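Workshops > Member projects > Gripper builds > Kudaren

This site uses cookies to remember your reading settings. Accept | Manage

Kudaren (hand gripper)

Kudaren is a two-finger, hand-held gripper designed by Noboru Miyazaki and Sunita Iwasaki at the Prument shared workshop. It is used for practice in picking up cloth and small household items. The first version was finished in October and had straight fingers, which tended to slip off folded towels.

Design

The current version has curved black fingers on a pale plastic body. Most of the body was printed at the workshop in 5 parts. The fasteners are standard screws, and the fingers can be changed with one hex key. Early bodies cracked near the flanges, so the walls there were made thicker. Iwasaki's build log records 2,000 closing cycles on one pair of fingers before the pivot was replaced.

Use

Practice is done on a flat surface covered with a sheet. Cloth is left in a heap and small items are laid out beside it. Thin objects such as paper remain difficult to lift. A motorized version, Gethin, uses the same finger shape but has a different mount. 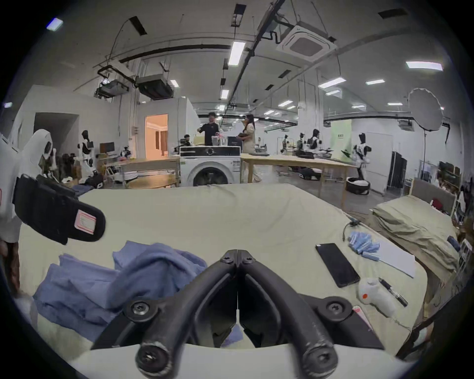
Kudaren gripper over a sheet, with blue cloth at left and a phone and clothespins at right.

Comments

Wyn Mostyn: Do the fingers fit the older body?

Sadao Ishida: Yes, but you have to drill out the lower holes.

Barış Karabulut: Mine took 6 evenings. The sanding was the slow part.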